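Speaker notes: Living with a pale wooden table
Teltitville Community Hall, April, evening session, 7 pm start

SLIDE 1: Title
Welcome everyone, thanks for coming out. Phones off, tea's at the back, help yourself any time.
Say who it's for: anybody with a light wooden table they eat at, work at, or let the kids loose on.
Quick show of hands. Who has a coaster rule at home? Who has a coaster rule that gets followed? (Wait for the laugh, then move on.)

SLIDE 2: Why I love a light-coloured top
I could go on about this all night, so watch the clock: 8 minutes, no more.
A pale table changes a room. Our kitchen in Presville faces south, which means gloomy all winter, and swapping the old dark table for a light one was like getting a second window!
Crumbs hardly show. Beetroot does. Be fair about both.
Dark rings, biro, curry, hair dye (yes, hair dye) all stand out more than they would on a walnut colour.

SLIDE 3: Know what you've got
Three sorts turn up at the Flillport repair mornings: solid timber, veneer, and printed boards made to look like timber. You look after them differently, so find out before you sand anything.
Check the edge first. On solid timber the grain usually carries on over the edge and shows as end grain at the ends.
Then look underneath. Lots of people have owned a table for years and never crouched under it.
On a printed top you may find the same knot or swirl twice. Hunting for the repeat is great fun, get the kids onto it.
If you still can't tell, treat it as veneer and go gently.

SLIDE 4: The weekly clean
Clear everything off. Everything, including the fruit bowl and the pile of mail.
Dry cloth first, along the grain, to pick up grit.
Then a well-wrung cloth with a tiny drop of dish soap in warm water. One squeeze too many at the sink is about right.
Second cloth, plain water. Third cloth, dry.
Don't leave puddles near a join. Don't use the green scourer. I know it's sitting right there.
Hold up the three cloths here. They're in the blue bag with the clicker.

SLIDE 5: Looking across the grain
My favourite part of the talk, slow down!
Get your eye low and let the window light skim over the top. Sticky patches, old cup rings and dull spots show up far better than they do from standing height.
Walk to the other side and do it again. Glare hides things, and a patch that looks washed out from one chair can look perfectly ordinary from the next.
Notice the grain while you're down there. Long fine streaks, mostly running the one way, and then every so often a bend. Once you've seen the bend you'll look for it every breakfast.

SLIDE 6: Marks and what to try
White cloudy ring: leave it overnight before doing anything. Plenty fade.
Pencil: soft white eraser, light pressure.
Candle wax: let it go hard, lift with an old plastic card.
Scratches: the Mazandarani handout has the colour-matching steps, page 2. Take one on the way out.
Someone always asks about mayonnaise. Yes, it can work on a cloudy ring. Test underneath first.

SLIDE 7: Bare tabletop, two views
Leave this one up and stop talking for a bit. Let people look at the grain.
Ask which way they'd wipe it. (Along the streaks, on the diagonal as we see it here.)
Then ask who can find the curved bit in the second view, near the top. Give them time, someone gets very excited.

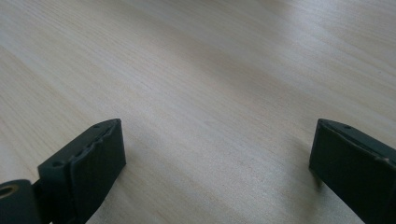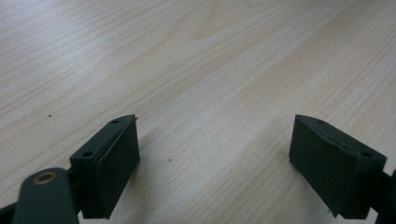 Pale wooden tabletop, fine grain running diagonally in both views; the arched swirl is in the second.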